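Kilura Open Bin, Gray

The Kilura is a plain rectangular bin with an open top and flat sides. We sell it for picking, sorting and general holding work, wherever small loose items need to stay in one place and still be easy to reach.

Color: dark gray
Item no.: 352
Sold in: packs of 2
Capacity: 39 liters

There is no lid and none is offered for this size. If you need a covered bin, see the Flerkivlow range.

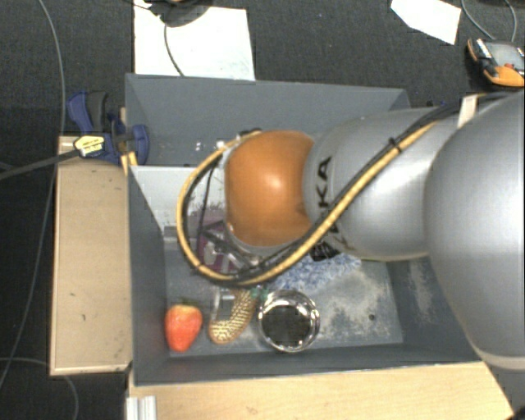 The bottom will pick up scuffs and scratches with regular use. Dust can be wiped out with a damp cloth and a little dish soap. Do not use scouring pads or solvent cleaners.

Bins are sold new only. We do not take back used ones in part exchange.

Orders placed by noon on Friday ship the same day from the Nunetti warehouse. Pallet quantities take longer, so please ask before ordering. For pallet prices or mixed orders with Tkachenko shelving, contact Cuiping Dong at the sales desk.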